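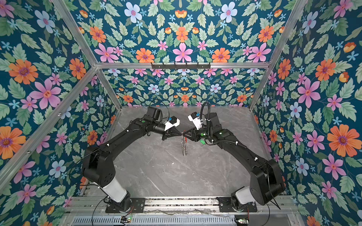
Curkis Peel-and-Stick Wallpaper, four months in

I put this up in our downstairs half bath in the first week of March and swore I'd wait before writing anything, because every wallpaper review I read beforehand was from somebody who'd had it up for two days. So now I've lived with it a while, and I have opinions!

The short version is that I like it a lot and would buy it again, with one big complaint about the seams.

I went with one of the big leafy florals on a dark background. My sister voted for stripes (she always votes for stripes) but I wanted something busy, partly for the look and partly so my mistakes would get lost in it. Good call on my part. Three rolls came to $107 with shipping, and I had most of a roll left over, so measure twice before you order. The calculator on the Curkis site told me to get four.

Now, hanging it. The instructions say to start in a corner. I'd start behind the door, where your first crooked strip can live in peace. The backing comes off easily in the first foot and then gets clingy, and if you pull it all off at once you will end up wearing it. I peeled a little, smoothed a little, peeled a little more. You get plenty of chances to reposition too — I moved one strip five times and it still stuck fine.

The smoothing tool in the box is junk. It's thin and it bends, and it left faint scratches on the darker parts. I switched to the felt-edged one from Tinum that I already had from a shelf project and the bubbles went right out.

My complaint: the seams. The paper shrank back a hair after the first couple of weeks, and with a dark print on a white wall you see every bit of it. I ended up going over the gaps with a marker, which worked better than it had any right to. If I did it over I'd paint the wall a dark color first, or overlap the strips slightly.

Steam hasn't bothered it, but there's no shower in there, so take that for what it's worth. Toothpaste wipes off with a damp rag. One corner by the sink keeps lifting and I keep pressing it down.

Matte finish, no smell after the first day, and the colors match what I saw online. Four stars from me. I'm using the leftover piece to line the drawers in the hall dresser next.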